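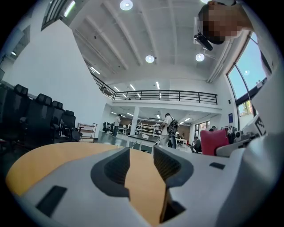
Pokness hand-held gripper, two-finger
Equipment > Handling > Teaching tools
Stock item, supplied by Gaswood Equipment Hire
Hire only. Minimum term 3 weeks.

We stock the Pokness because customers kept asking for it. Whether you need one is another matter, and we would sooner you read this page to the end than ring us in the second week asking how to send it back.

What it does

A member of your staff holds the gripper and does a job with it: picks up a part, puts it in a tray, closes a lid. The tool records the movement. After enough repeats the recordings go to Kopecký, who use them to train the arm you are presumably thinking of buying. The arm isn't included in the hire and we don't sell it.

The sales leaflet says the tool lets your team "teach in minutes". You can learn to hold it in minutes. Teaching is slower. At our own packing bench one simple job, moving a boxed fitting from the bench to a tote, took 300 good recordings before Kopecký would accept it. We threw away another 114 because the part slipped, or someone reached across, or the person holding the tool had lost patience with it by then.

What comes in the case

Hand-held gripper, two fingers
Spare pair of finger pads
Charger and 2 batteries
Printed markers for the work area
Quick start card (the full manual is a download, and you will want the full manual)

The head-mounted unit is a separate line on the order form. Ask before adding it. Some jobs don't call for it and it puts the weekly price up.

How it handles

The finger pads grip cartons and moulded parts well. They are poor on film, thin card and anything oily. The fingers open and close on the trigger, which is stiffer than it ought to be, and small hands tire before large ones. Pokness told us a lighter trigger was coming in July. We have not seen it, so please order on the basis of the trigger that exists.

Because you are working with two fingers where you normally have ten, expect every job to be slower. Cherry Mae Baluyot has packed for us longer than anyone and could do the tote job half asleep. With the gripper she was slower than a new starter, and she didn't enjoy being watched while she was. Put your best people on it by all means, but tell them beforehand that their speed will drop and that it isn't being marked. Then make sure it really isn't being marked.

What it changes for your staff

The leaflet has one sentence on this, to do with "freeing people for higher-value work". We asked what the higher-value work was and got the leaflet again.

From our own floor, the changes so far are these. Two people lose part of each shift to recording. The rest of the bench covers for them, and unless you bring someone in, the bench feels it. Lifting hasn't gone down, as the arm still doesn't lift anything here. Clearing up has gone up, because the work area has to be set out the same way before each session and put back afterwards.

There is also the question that gets asked at the kettle and not in the briefing — am I training the thing that replaces me? Tien-fu Man, our floor supervisor, decided to answer it before the case was opened. He wrote down which jobs were going to the arm, which were staying, and how long the present hours were guaranteed, and he pinned it up by the rota. It didn't make everybody happy. It did mean the recordings were done by people who had agreed to do them. If you can't write that sheet, wait before you hire.

Settle these points as well:

Who owns the recordings when the hire ends
Whether the people who made them can ask for theirs to be removed
Whether recording time is paid at the normal rate or the piece rate
What happens to bonus on recording days

On the first point, the standard Kopecký terms let them keep everything. You can have that clause changed. Piyumi Haque on our contracts desk got ours changed with one email and will send you the wording if you ask.

Training

Erudico run a half-day course. The first hour is a slide show and can be missed. The practical part is sound, particularly the bit on setting out markers, and we suggest you send the people who will hold the tool. Sending only their manager is a waste of the fee.

Comments from hirers

"Did what it said on the tin once we had stopped believing the tin. Trigger is a nuisance." — Spyros Tsoukalas

"We hired it, did the sums and sent it back. A roller table fixed most of what we were trying to fix. No complaints about the gripper itself." — Eero Tikkanen

Suitable for: repeated bench work with the same few parts, good light, a layout that doesn't move.
Not suitable for: wet areas, mixed returns, anything heavier than you would happily hold at arm's length all morning.

Finger pads are charged if they come back torn. Batteries must be returned in the case and not loose in the box. Cancellations after dispatch are charged at one week.

Page checked Feb 25, 2025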